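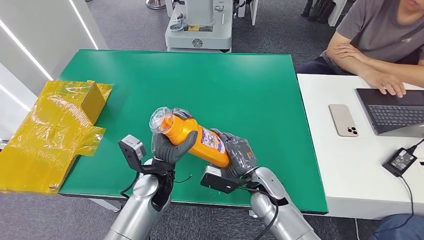 Last modified: January

Softener passes hard water before the meter calls for a regeneration

posted in Plumbing and Water Treatment by gridline_tom

I have a single-tank water softener with a metered control head (Barredo, the older type with the dial and the small display). It is on a private well outside Zistitlow. The head is set to regenerate after 840 gallons. For the first part of the cycle the water at the kitchen tap is soft. With over 663 gallons through the meter I start to get a positive result on the hardness drops, and by the end of the cycle the shower door is spotting.

What I have done so far:

Checked that the bypass valve is fully in the service position.
Checked the salt. It is above the water line and there is no bridge. I pushed a broom handle to the bottom in several places.
Ran a manual regeneration and watched it go through each stage. It draws brine and the tank refills to the same mark.
Tested the outdoor faucet, which is not softened. Hardness is 20 grains per gallon, and that is what is programmed in the head.
Measured dissolved solids with a pocket meter. It reads 519 ppm at the outdoor faucet and the same at the kitchen tap, even right after a regeneration.

The last item makes me think the resin is finished. If the softener was removing anything, shouldn't the number go down? The resin is the original load from the previous owner, age unknown. A local dealer (Grorham) wants to replace the whole unit. I would prefer to rebed it myself if that is the only problem.

Mattes Harms

There are two separate matters in your post and they should be kept apart.

First, the dissolved solids meter. It measures conductivity and converts it to ppm with a fixed factor. A softener does not lower dissolved solids to any useful degree. It exchanges calcium and magnesium for sodium, so the charge in the water stays the same and the meter has very little to go on. An identical reading before and after the softener is normal. Put the meter away for this job and use the drops.

Second, the early breakthrough. You do not mention iron. Most wells in that area have some, and a softener will take up dissolved iron along with the hardness. The control head only knows the number you typed in, so iron has to be added by hand. The usual rule is four grains for each ppm of iron, though some manufacturers say five.

Work backward from your own figures. 840 gallons at 20 grains is 16,800 grains. If that same capacity is used up at 663 gallons, the effective load is a little over 25 grains per gallon. The gap is 5 grains, which would fit slightly more than 1 ppm of iron. That is an ordinary result for a well. It does not prove iron is the cause, since resin that has lost a fifth of its capacity would give the same numbers.

To tell the two apart:

Test the raw water for iron. Take the sample at the pressure tank after the line has run for several minutes. Use a kit that reads total iron or send it to a lab.
If iron is present, change the hardness setting to 25 and leave everything else alone. Run two full cycles and test near the end of each.
If iron is absent, look at the salt dose before the resin. A refill that comes up to the same mark every time may still be the wrong mark. A partly blocked refill flow control gives a short dose very consistently.
Pull the injector and screen while you are in there. Close the bypass and relieve the pressure first.

If iron turns out to be the cause, the resin is probably coated as well. Use a resin cleaner that is sold for softeners, in the amount on its label, and follow it with a manual regeneration. You may recover part of the lost capacity.

I would not rebed until those steps are done. A rebed with the setting still at 20 would give you the same complaint again in a year or so.

pipe_dope

just replace it. old resin turns to mush. I had a Gokden unit that did this and I fought it all one summer, new one has been fine

wellside

Agree with Mattes on the iron. One addition - check how the head handles its reserve. On mine there is a choice between immediate regeneration and delayed until 2 a.m. If yours is delayed, the counter can reach zero in the morning and the house runs on exhausted resin for the rest of the day. The fixed reserve is a separate setting, and on my unit it had been set to zero by whoever installed it. A reserve equal to one day of water use is enough for most houses.

Also, hardness drops go off with age. Check the date on the bottle, or test some distilled water and see whether you get a clean zero.

gridline_tom

Iron came back at 1.2 ppm total. Setting changed to 25. It was on delayed regeneration with no reserve, so I have added a day to that too. First cycle tested soft to the end. I have the resin cleaner on order and will leave the bed alone for now.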